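House rules, round two

So the robot rules are finally getting a rewrite. If you were at the last operators' meetup in October you'll remember the old sheet, the one that started life as an email from Oľga Kollár and grew extra paragraphs every time somebody had a bad afternoon. It was two pages of very small type, and I think half of us had stopped reading it somewhere near the line about shoes.

Oľga and I sat down with it over a very long lunch and went through the incident log from the Stistov rooms. The log covers 1,025 room tidying runs. Of those, 951 closed with nothing written in the notes box, and I'd love to tell you that means they were perfect, but I've filled in that form at 6 p.m. myself and I know what an empty notes box is worth! So the first new rule is a dull one: the notes box can't be left blank anymore. Write "nothing to report" if that's the case. It takes four seconds.

The second change is about what counts as trash. The old sheet said the robot should pick up "obvious litter," which sounds fine until you're the person deciding whether a folded receipt on the carpet is obvious. At Dunard they had a guest's handwritten directions go in the bin (she was very nice about it, nicer than I would have been). The new wording is that crumpled paper, empty wrappers and used tissues can go straight in. Anything flat, folded or written on gets set on the nightstand or desk and a person looks at it later. If the operator can't tell, it goes on the nightstand. I know this makes for a few more scraps of paper on nightstands. I can live with that.

Then there's the bin itself. We argued about this one for ages. Some of you like to move the bin closer to the mess, some of you like to leave it where housekeeping put it and bring the trash over, and both camps have written me long emails. What we settled on: the bin may be steadied or nudged by the rim, but it stays on the floor and it doesn't get lifted with anything in it. Hold it by the rim gently, check that the liner hasn't slipped, and let go before the base starts to move. No reaching down inside, either. If something needs to come back out of a bin, stop and call a person with gloves.

Cables got their own section, which made me happy, as I've been going on about cables since the spring. Before every run, walk the line of each arm's cable with your eyes, from the gripper back, and make sure there's slack and nothing under a wheel or a bed leg. Do it again when you switch sides of the room. And please look at the lamp cords too! The Gesska people lost a lamp that way and they're still getting teased about it.

Speed. The old sheet had a single limit for everything, and it was set by someone picturing a warehouse, I think. The new one has a normal setting for open floor and a slow setting within arm's reach of furniture, bedding or anything with a cord. Bedding is the sneaky one, with sheets hanging down where you don't expect them. If fabric touches the arm, stop, back off the way you came, and start the reach over. Don't try to pull through it.

Nobody in the room during a run, same as before. The part that's new is the door. It has to be shut, with the card on the handle, and if it opens the run stops until someone restarts it by hand. Nieto wanted an automatic restart to save time and I do get it - they have 100 rooms and not many people - but we held firm on that.

The draft will be pinned up by the charging station all month, with a pencil on a string. Scribble on it. Oľga has promised to read every comment, including the rude ones, and I've promised to type it up again afterward. If you train new people, please hold off on handing out the old sheet in the meantime. Borrow my copy of the draft instead, just bring it back.

One question came in early, so I'll put it down with my reply.
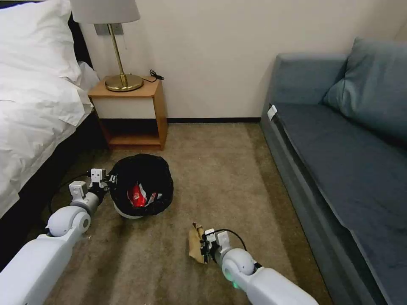 Does the no-lifting rule for bins still apply when the bin is empty?

An empty bin can be lifted and put back in its spot at the slow setting, as long as the operator has checked inside first.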